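Changes to Sterile Supply Returns and Loan Tray Bookings

From the Sterile Services Office, Brutwood Hospital

The department will move to a single returns schedule for all reusable instruments in September. The change applies to the operating rooms, the day surgery unit, the outpatient clinics at Jendley and the teaching rooms on the ground floor. Staff who book loan trays should read the second half of this notice with care, as the booking form has also changed.

Under the present arrangement, each area sets its own collection times. A review carried out in the spring looked at 457 tray returns over one month. Of these, 151 reached the wash area after the cut-off and were held over to the next shift. Late returns place pressure on the evening team and reduce the number of trays ready for the first cases of the morning. The review also found that 69 trays came back with an incomplete checklist, most often with the signature missing from the second page.

From September, collections will take place at 10:30 a.m., 2 p.m. and 6:30 p.m. in all areas. Trays must be in the closed transport cart, with the checklist in the outside pocket, before the porter arrives. Porters have been asked not to wait.

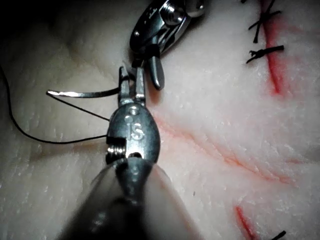
What should an area do if a case runs past the last collection of the day?

The nurse in charge should call the department on the internal line before 8 p.m. and ask for a late pickup. The tray should be sprayed with the approved pre-cleaning foam, closed and left in the dirty utility room with the orange tag attached. Calls made after 8 p.m. will go to the night coordinator, who will decide whether the tray can wait until morning.

The Jendley clinics will continue to use the hospital van. The afternoon van leaves Jendley at 1:15 p.m., and trays sent on it will be counted with the 2 p.m. collection. There is no evening van at present. The question has been raised with the transport office and a reply is expected in October.

Loan trays are now booked through the Turunen system. Paper forms will be accepted until the end of August and will then be withdrawn. Each request must give the procedure, the date of use, the supplier and the name of the person who will check the tray on arrival.

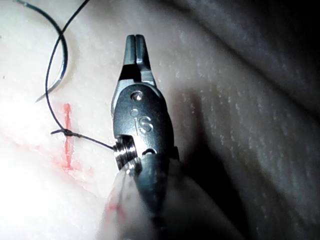

Requests should be entered at least 2 working days before the tray is needed. Shorter notice will be considered for urgent cases only, and the requesting area should telephone as well as completing the form. Trays supplied by Bromico arrive with their own packing list, and this list must stay with the tray until it is sent back. Missing lists have led to several disputed invoices this year - the cost of these is charged to the area that made the booking.

Short training sessions on the new form will be held in the seminar room beside the pharmacy throughout August. Each session lasts 45 minutes. Places may be reserved through the education desk, and area managers are asked to send at least one person from each shift.

Printed copies of the collection times will be delivered with the August stock order. Please remove the older yellow sheets from the utility rooms when the new ones are put up.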